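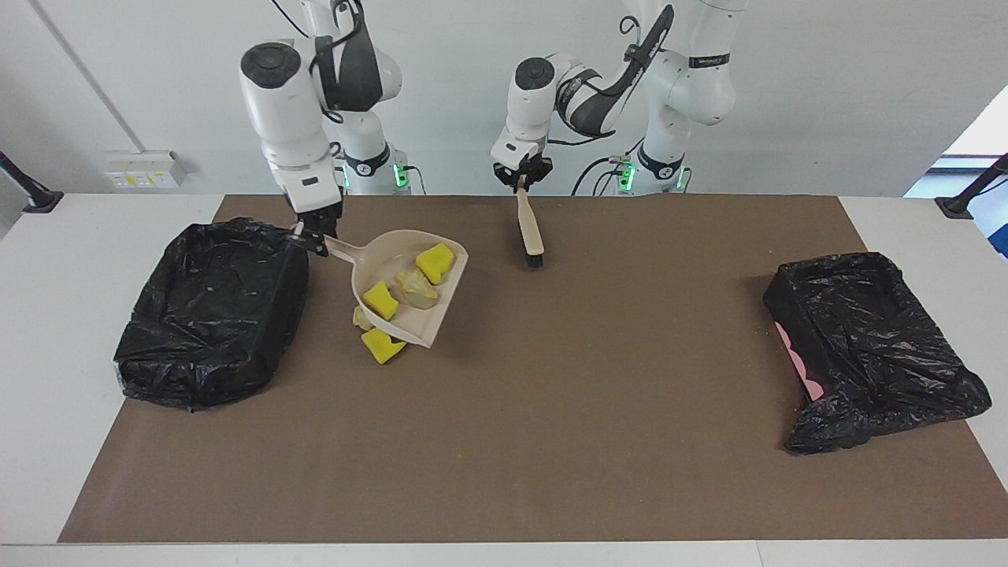 Abimbola asked by message whether the stall in the sweep task comes from the planner or the gripper controller. My reply was the planner, going by the logs.

2022-09-04, bimanual sweep, Brirno stack

Logs show the brush arm waiting on a fresh dustpan pose before every stroke. Timeout was 450 ms, and the pose node drops out when the brush covers the lip of the pan. Changed it to hold the last good pose while the pan gripper reports closed.

Replayed 20 logged episodes offline. 19 planned through. Episode 3532 still fails, left arm elbow limit, same as in March.

Gorazd wants the stroke force cap moved out of the launch file and into the task config. Fine by me, not done yet.

Next: rerun 3532 with the elbow cost raised, then merge.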